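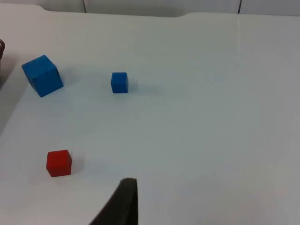
4.3 Setting Up the Wrist Camera Work Area

Complete this section after the Matach arm has been homed (4.2) and before the first pick routine is loaded.

1. Clear the worktable of tools, cables and packaging. Use a plain, light, matte surface.

2. Place the cubes from the starter kit on the table. Leave at least 22 mm between neighboring cubes so that the finger can pass between them.

3. Switch on the room lights and close any blinds. Soft shadows are acceptable.

4. On the controller, open Camera > Exposure and select Lock. Wait 10 seconds for the value to settle.

5. Open View > Live and check that the fingertip enters from the bottom edge. If it does not, loosen the two bracket screws, turn the camera and tighten them again.

Note: The finger pad is dark by design. Do not cover it with light tape. The tip detector will report error 132.

4.3.1 Clearance Check

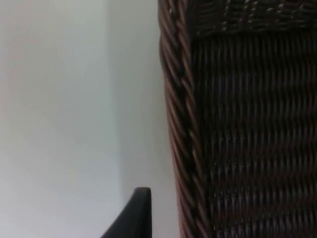
The clearance check records how close the arm may come to walls and furniture near the table. Run it again whenever something in the room is moved. Jog the wrist at low speed toward each obstacle and stop while background is still visible between the finger and the obstacle, as with the narrow strip of pale wall between the finger and the braided wicker edge. Press Store.

6. Repeat for each obstacle within 258 mm of the arm's reach limit.

7. Select Save Zone and enter a name of up to 10 characters.

CAUTION: Keep hands out of the work area while the arm is being jogged. The stop button must be within reach of the operator.

CAUTION: Woven or open surfaces can catch the fingertip. Do not store a point with the finger in contact.

If the zone is rejected, delete the last point and repeat step 6. For error codes, see Section 9.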